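Small Kitchens, Shared Shelves: A Study of Bench Space in Student Housing
Final report, Ledonard House project group
30/09/2018

Why we picked this topic

Our group met in first year at Ledonard House, the residence on the Kikville side of campus, and if there is one thing that all of us remember from those months (apart from the stairs!) it is trying to make dinner on a bench the size of a tea tray. Everyone had brought a toaster or a sandwich press from home, everyone's mum had sent them off with a full set of bowls, and by the second week you could hardly put down a cutting board. So when the unit outline asked us to study an everyday space and suggest an improvement, we didn't need to talk about it for very long.

Our question was a simple one. How much does a student need to have out on the bench to make an ordinary meal, and how much of it could live somewhere else?

What we did

We handed out 35 short surveys to residents on two floors and got 30 of them back, which we were really pleased with given that it was the week assignments were due. The survey asked people which items they had used in the past seven days, which ones they left out, and which ones they would be happy to share with the rest of the floor.

After that we measured the kitchens. The clear stretch of bench beside the sink is 840 mm long and 400 mm deep in both of them, and that includes the awkward corner where the kettle lives. We drew this up on butcher's paper so we could move real things around on it and argue about where they should go. The arguing took most of an afternoon and was probably the most enjoyable part of the whole project.

Kitchen things are easier to judge away from the clutter of a real kitchen. With a bit of air between them, the shape of each one is plain from above, and so is how much surface it uses up.
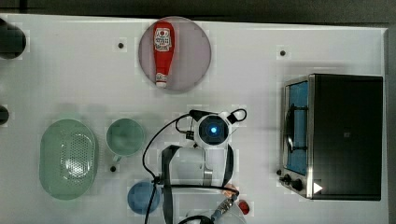
Figure 1. Kitchen items on a white tabletop, seen from above: colander, mug, bowl, plate with ketchup bottle, and toaster oven.

Looking straight down changed how we thought about the problem. From standing height you notice how tall things are, but a bench fills up by footprint, and a colander with a wide solid rim takes a good deal of room for something that is mostly there to let water out. A bowl can go inside a colander quite happily. A mug can sit in the bowl if you're not too fussy. A toaster oven can't go inside anything, and you have to leave space in front for the door as well, so it really needs a home of its own before anything else is placed.

What people told us

Sauce bottles came up far more than we expected. Several residents wrote that they kept tomato sauce or ketchup on the bench full time, and one added that theirs usually ended up on top of whatever plate was closest. Mugs were the item people were least willing to share, and colanders were the one they minded sharing least, with a few people offering to give theirs away on the spot.

Our suggestion

We propose one toaster oven per floor, set at the end of the bench with its door facing the open side, and a single shared colander with bowls nested in it on the shelf above. Mugs stay personal and go on hooks. Sauces move to a narrow tray from the Nikolovski range, or any tray of that kind that can be lifted out and wiped down.

We would have loved to test this over a full semester. The Kambridge building has the same kitchen layout, and its residents' group has agreed to let us set up one bench there in March, so the second round of surveys will be done after they have cooked on it for a few weeks.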